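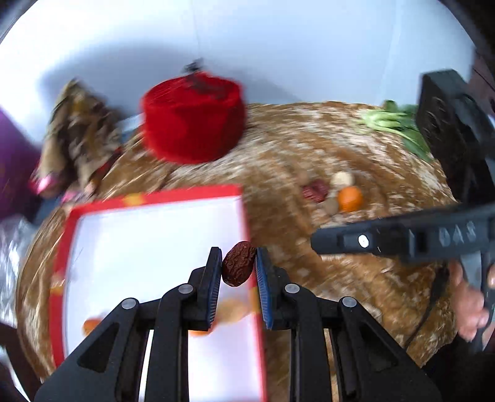

By Nadiia Hutsuliak
Technology
3 min read

Engineers at Gusinberg have begun a side-by-side trial of finger pads for the hand-held grippers it uses to record household tasks, with food handling as the first test.

The company, which has its workshop in Stedthorpe, wants to know which pad surface copes best with small, uneven items before it orders a larger batch in the spring. Two designs are being compared. One is the ridged blue pad already fitted to its current tools, and the other is a smooth, softer pad supplied by Saritz.

Dried jujubes were picked as one of the main test items. The fruit is light and its wrinkled skin gives the fingers very little flat surface to press against. Testers lift it between the two parallel fingers, carry it across a table and put it down at a marked point. A lift is scored as a fail if the fruit turns by more than a quarter or drops before it gets there.

Small orange fruit, nuts and leafy greens are also on the list. The greens have proved the most awkward to score, according to the trial notes, as a bunch can be held firmly by one stem while the rest slides out. The team has now split that task in two, with separate marks for the grip and for the carry.

Each pad will go through 390 lifts. The work is being done by hand, with a tester squeezing the gripper, and the recordings will later be used to train a robot arm fitted with the same fingers. Gusinberg says the pads must match on both, otherwise the arm learns from a grip it cannot copy.

Early sessions in February were held on a bare bench at the workshop. They have since moved to dining tables with ordinary cloths, trays and boxes left in place. The firm said results from the bench had been too tidy and told it little about how the tool would behave in a home.

"On the bench the pads looked almost the same," said Lysenko, the engineer running the trial. "Put a patterned cloth under them and a tray in the way and people come in at a different angle. That is when the edge of the pad starts to matter."

The ridged pad is ahead so far on dried fruit and nuts. The smooth pad has done better on soft fresh fruit, where the ridges sometimes left a mark on the skin. No result has been given for the greens.

Wear is being checked too. Pads are taken off after every 55 lifts, wiped clean and weighed, and any with a split ridge or a lifted corner is set aside. Sugar from the dried fruit has been a nuisance, building up between the ridges and making the item stick when the fingers open. Testers have been told to note each sticky release, even when the fruit lands in the right place.

Saritz is expected to send a revised version of its pad with a shallow groove down the middle. It will be put through the same list of items, using the same gripper bodies, so that the scores can be set beside the earlier ones.

The trial is due to run for another 4 weeks. Gusinberg plans to share the scoring sheet with other workshops that use similar tools, but has not decided whether to release the recordings.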